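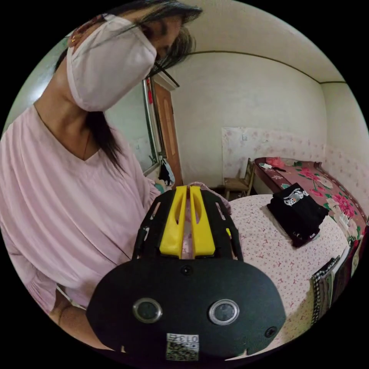

Unit 013Z in the bedroom, folded black garment on the near bed.

September, open day prep and visit notes, Endard room set

Visit started 14:00. Task for the demonstration was garment folding on a bed, two-finger hand-held grippers, yellow fingers. Visitors came from Dastano and Woltus. Talk kept short, then straight to folding.

Session log:

- 16 garments planned, T-shirts first, knits last
- 146 clips recorded over the afternoon, 125 kept after the first pass
- rejects mostly label out of view or fingers closed before contact
- clocks on both units checked against the Yupanqui logger before the start – no drift worth noting

T-shirts are easy to pinch at the hem. Knits are slower. The rib gives under the fingertips and the far layer tends to come up with the near one. Woltus asked for a lower approach angle on sleeves. Tried it, fewer double picks, but the knuckle of the housing drags on the sheet. Needs a proper comparison, same garment, same operator.
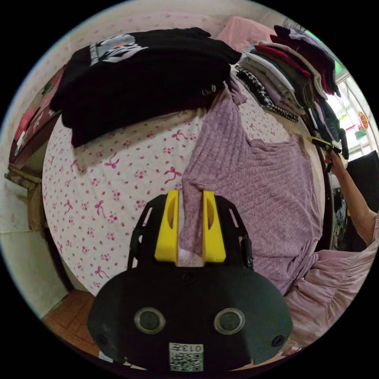 How long does a visitor need before their folds are usable?

Most were usable by the third garment, once they stopped squeezing the trigger all the way on every pick.

Dastano want the raw files as well as the trimmed ones. Storage is at 191 GB with both sets, so send the trimmed set first and the raw on a drive.

To do:

- repeat sleeve picks at both angles
- new finger pads for the spare unit, edges worn
- rename clips 1 to 16, wrong prefix
- ask Endard if the room is free again in the morning slot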